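Estton's guest rooms are filling up for the winter swim

7 February 2023

I walked over to the harbor office this morning to ask how the beds were going, and the answer is - better than I dared hope! With the winter swim coming up, Estton has 71 households signed up to put swimmers up for the night. Last November, when the list opened, I could have sworn we'd end up with people sleeping in the school gym again.

If you're new in town, the swim goes from the Umska landing out to the old ferry posts and back, 600 meters in water I wouldn't put a toe in. The swimmers come from all over, and the one hotel we have (the Zara, up by the bus stop) was booked solid before Christmas. So it's spare rooms, sofa beds and the odd converted attic for everyone else.

I'm hosting too, for the second year. My guests last time were a couple from down the coast who ate an entire loaf of rye bread before breakfast and left me a jar of pickled plums, so I have high hopes. The host sheet asks for a real bed, clean sheets, a spare blanket and a place to hang wet towels. Checked sheets are fine, flowered sheets are fine, I've even been told that cartoon sheets are fine if the guest is warned.
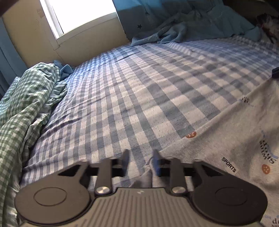 What hosts get, and what's still missing

Each household gets 60 dollars a night toward heat and breakfast, same as last year. I asked if that might go up with the price of oil and got a shrug and a cup of coffee. The money comes by check after the swim, so hang on to the yellow slip your guest gives you (I lost mine and had to go back twice).

Rides are the sore spot. The Ots bakery is lending its van for the early run down to the landing, but it only seats so many, and the road past the cemetery is still a mess from the last thaw. If you've got a car with decent tires and don't mind getting up in the dark, the harbor office would love to hear from you.

They're also short on hosts with a ground-floor room - a few of the older swimmers asked for one when they signed up. You can add your name at the harbor office counter until the list closes at the end of next week. Bring the room measurements if you have them, and ask for the new form, the green one.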